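Wool-blend coat pilling under the arms and at the bag strap, is it the lining or the fabric?

Asked by Rungnapa Yensuk
15 December 2024
Viewed 269 times
Tags: coats, wool blend, pilling, fabric care

I have a knee-length Tultano coat in camel. The label gives 68% wool, the rest polyester and polyamide. It is a single-breasted cut with a brushed face. I have worn it since March, on workdays only, usually over a fine knit or a cotton shirt.

Pills have formed in two areas: the side panels below the armholes, and a strip on the right hip where my crossbody bag rests. The back and collar are clean. I removed the pills once with a battery shaver and they came back within 13 wears.

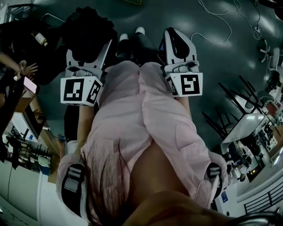
The lining is also gathering small balls of fiber near the cuffs, in the same camel color. I don't know if the lining is pilling or if it is picking up fiber from the outside of the sleeve.

Questions:
1. Does pilling slow down at some point, or does it go on until the fabric is thin?
2. Is a fabric comb safer than a shaver on a brushed face?
3. Would a different bag strap make any difference?

The care label says dry clean only. It has been cleaned once.

2 answers

Stojan Gashi
Accepted answer

It is the outer fabric. Lining is normally a filament weave with no short fiber ends, so it has little to form pills from. Camel-colored balls on it are transfer from the shell. Brush them off with a dry clothes brush.

1. In pure wool, pilling usually slows once the short loose fibers have come away. In a blend it takes longer. The polyester and polyamide are stronger than the wool, so they anchor the pill to the surface when it would otherwise break off. Expect it to continue in the friction areas at a lower rate.

2. On a brushed face I would use neither one often. A shaver with a raised guard, held flat with no pressure, cuts the pill and leaves most of the nap. A comb pulls, and on a loosely finished cloth it draws out new fiber that pills again. Lay the coat on a hard table, pull the area smooth by hand and work in one direction. Steam lightly afterward from the inside and brush with the nap while it cools.

3. Yes. Webbing is the worst, coarse canvas next. Smooth leather is fine. Check the back panel of the bag as well as the strap: a zipper pull or a rough seam will do the same damage. Switching sides every other day spreads the wear.

For the underarm there is not much to do except wear something smooth beneath and leave room in the sleeve. A tight armhole makes it worse.

Rungnapa Yensuk: The bag has a canvas back panel. I will try a leather one. Thank you.

Lesia Pylypenko: Agree on the guard height. On my shaver the lowest setting left a visible flat patch on a gray coat.

Anderson Aguiar

Had the same with a Zornlow coat, different blend. I just shave it twice a season and don't think about it. Dry cleaning didn't help, it came back looking fuzzier. Some people put coats in the freezer for this, I tried it and saw no change.

If it really bothers you look for a tighter weave next time, gabardine or a melton. Brushed coats look nice in the store but they all do this.

Stojan Gashi: Melton is also a napped cloth. It is heavily fulled, so the fibers are locked in better, but cheap melton pills too.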